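[teleop-kr] Re: 천 접기 시연, 손으로 할지 원격으로 할지

보낸 사람: Fletcher Tuhiwai
받는 사람: teleop-kr 목록
금요일 오후

급하게 씁니다. 4시에 회의 있어서 오타 있어도 이해 부탁.

Lleucu 님 메일 아래에 붙여놓고 답합니다. 다 답하지는 못하고 급한 것부터.

> Lleucu Gittins 씀:
>
> 안녕하세요. Gandthorpe 쪽에서 옷감 작업 맡고 있습니다. 12월 안에 천 접기 시연을
> 모아야 하는데 방식을 아직 못 정했습니다. 지금까지는 원격 조종으로만 했고
> (리더 팔 두 개, 팔로워 팔 두 개), 2주 동안 쓸 만한 시연이 126개 나왔습니다.
> 목표는 2,000개입니다. 이 속도로는 안 됩니다.
>
> 질문은 이렇습니다.
>
> 1) 손에 드는 그리퍼로 바꾸면 천 작업에서 정말 빨라지나요?
> 2) 손으로 모은 것과 원격으로 모은 것을 섞어 학습해도 되나요?
> 3) 양손 작업인데, 한 손이 천을 집고 있는 동안 다른 손은 어떻게 하라고
> 작업자에게 가르치시나요? 저희는 사람마다 다 달라서 엉망입니다.
> 4) Bistora 기록 프로그램에서 양손 시간이 안 맞는 문제 겪으신 분?
>
> 조종하는 사람이 천의 저항을 못 느끼니까 자꾸 너무 높이 들어올립니다.
> 들었다가 놓치고, 다시 집고, 또 놓치고. 한 개 찍는 데 3분 넘게 걸릴 때도 있어요.
> 답 주시면 정말 감사하겠습니다.
>
> Lleucu

1번. 빨라집니다. 우리 Plillalmont 작업에서는 바꾸고 첫날부터 차이 났어요. 원격으로 하면 집는 동작 하나에 두세 번 헤매는데 손으로 들고 하면 그냥 집습니다. 손목에 천 무게가 바로 오니까. 특히 구겨진 옷 펴는 단계. 리더 팔로는 이 단계가 제일 지옥이었음.

단, 조건 있음. 사람 손이 너무 잘해버리는 게 문제예요. 손목을 휙 꺾어서 털어 펴는 동작, 우리 팔로는 못 따라갑니다. 그래서 작업자한테 털지 말라고 했습니다. 들고, 끌고, 내려놓고. 이 세 동작만. 처음엔 다들 답답해하는데 반나절이면 적응합니다. 팔 길이 밖으로 나가는 것도 금지. 우리는 식탁 모서리에 테이프 붙여서 선 표시했어요.

장소도 바꿔가며 찍으세요. 실험실 책상 하나에서만 찍은 모델은 집 식탁으로 가면 멍청해집니다. 우리는 가정집 부엌, 거실 다 돌았고 물건 안 치우고 그대로 찍습니다. 식탁 위에 뭐가 깔려 있으면 깔린 대로. 천이랑 색 비슷한 매트가 있으면 오히려 좋고요.

3번을 먼저 쓸게요. 이게 제일 할 말이 많아서.

작업자 교육 때 정한 규칙은 이겁니다. 한 손이 집으면 다른 손은 천에서 떨어져 있되 화면에서 나가지 않는다. 다음에 집을 곳 근처로 천천히 이동. 멈춰 있어도 됨. 근데 허공에서 벌렸다 오므렸다 하는 버릇 있는 분들이 있어요. 이거 꼭 잡아야 됩니다. 모델이 그대로 배웁니다. 진짜로. Owen 초기 버전이 천 앞에서 딱딱딱 집게질만 한 적 있는데 기록 돌려보니 작업자 한 명 버릇이었음.

집는 위치는 접힌 능선 쪽. 납작하게 깔린 데를 위에서 찍어 누르지 말고 살짝 솟은 데를 옆으로 물게 하세요. 손가락 끝만 씁니다. 깊게 물면 두 겹이 같이 올라옵니다.
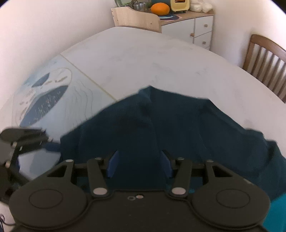 그럼 한 겹만 집혔는지는 시연 중에 어떻게 확인하나?

조금만 들어올린 상태에서 잠깐 멈추고 옆으로 살짝 끌어봅니다. 아래 겹이 같이 따라오면 두 겹이니까 놓고 다시. 이 멈춤도 시연에 포함시킵니다. 잘라내면 모델이 확인 동작을 못 배워요. 그리고 다시 집는 것도 한 번까지는 살립니다. 두 번 넘어가면 버림.

2번. 섞어도 되는데 그냥 섞으면 안 됨. 속도가 다릅니다. 손으로 모은 건 원격보다 훨씬 빠르고 궤적도 매끈하고. 우리는 둘 다 속도를 맞춘 다음에 섞었고, 출처 표시를 따로 넣어줬습니다. 그래도 마지막 단계(접은 거 정리해서 옆에 놓는 것)는 원격 쪽이 더 잘 나와요. 이유는 솔직히 잘 모르겠음. 그 팔로 직접 한 거라 도달 범위가 맞아서 그런 것 같기도 하고. 아시는 분 답장 좀.

그러니까 원격으로 모은 126개 버리지 마세요. 검증용으로라도 남겨두시길. 손으로 모은 걸로만 검증하면 숫자는 예쁘게 나오는데 팔에 올리면 다릅니다. 우리가 그걸로 한 달 날렸어요.

4번. Bistora 시간 문제 겪었습니다. 양손 기록을 따로 시작하면 어긋나요. 해결은 무식하게 했음. 시작할 때 양쪽 그리퍼를 동시에 세 번 닫았다 열기. 그걸 기준점으로 나중에 맞춥니다. 설정에 동기화 옵션이 있긴 한데 우리 버전에서는 켜도 그대로였어요. 최신 버전은 안 써봄. 기준점 구간은 학습 전에 꼭 잘라내시고요. 안 자르면 Owen처럼 됩니다 ㅎㅎ

작업자 피로 얘기도 해야 되는데. 손에 드는 방식이 가벼워 보여도 손목이 나갑니다. 우리는 12개 찍고 쉬게 합니다. 그 뒤로 가면 손이 처져서 집는 높이가 달라져요. 데이터에도 보임. 쉬는 김에 천도 바꾸고. 같은 천으로 계속 하면 사람이 그 천에 익숙해져서 너무 깔끔하게만 집습니다. 티셔츠, 수건, 바지 순서로 돌리는데 순서 자체는 별 의미 없음.

시작 상태는 던져서 만드세요. 작업자한테 "적당히 구겨 놓으세요" 하면 다들 비슷하게 예쁘게 구깁니다. 식탁 위 30센치쯤에서 떨어뜨리고 건드리지 않기. 식탁 밖으로 떨어지면 다시.

카메라 렌즈는 매번 닦을 것. 보풀 붙습니다. 천 작업은 특히 심함. 하루치 찍고 나서 한쪽이 전부 뿌연 거 발견하면 진짜 울고 싶어요.

그리고 Gandthorpe 쪽 그리퍼 손가락 재질이 뭔지 안 쓰셨는데, 딱딱한 플라스틱이면 고무로 바꾸세요. 얇은 천은 플라스틱으로 거의 안 집힙니다. 손에 드는 쪽이랑 로봇 쪽이랑 같은 걸로. 한쪽만 바꾸면 소용 없음. 손에서는 집히는 게 팔에서는 미끄러지니까.

2,000개 목표는 좀 다시 생각해보셔도 될듯. 같은 집에서 2,000개보다 집 여러 곳에서 나눠 찍은 적은 양이 우리한테는 더 나았습니다. 일정 빠듯하면 개수부터 줄이고 장소는 줄이지 마세요.

교육용 문서는 정리되는 데로 목록에 올리겠습니다. 다음 주쯤? 장담은 못함.

회의 가야 돼서 여기까지.

Fletcher

댓글 4

기준점 만드는 거 우리는 손뼉 소리로 했는데 그리퍼 닫는 게 더 낫겠네요. 마이크 없는 쪽에서 늘 문제였음. — 새벽납땜

다시 집기를 한 번까지만 살린다고 하셨는데 수건에서도 그런가요? 우리는 수건은 거의 매번 두 번 집어서, 그 기준이면 남는 게 없습니다. — 관절여섯개

Fletcher 님 답 감사합니다. 손가락은 플라스틱 맞습니다... 월요일에 고무로 바꿔서 다시 해보고 결과 올릴게요. 집게질하는 분도 한 명 있어요. 저예요. — Lleucu

마지막 단계가 원격이 나은 건 우리도 똑같아요. 손으로 하면 몸을 기울여버려서 그런 것 같습니다. 의자에 앉혀놓고 찍으니까 조금 줄었습니다. — 모래주머니

관련 글

리더 팔 중력 보상 값 공유합니다
천 작업용 손가락 끝 고무, 어디서 구하세요
Bistora 기록 파일 변환 스크립트 (수정본)
작업자 교육 하루 만에 끝내기, 가능한가
Owen 팔 손목 관절 소음
Re: Re: 컵 쌓기 시연 실패 사례 모음

목록 관리자에게 문의 | 구독 해지 | 글의 저작권은 각 작성자에게 있습니다 | 맨 위로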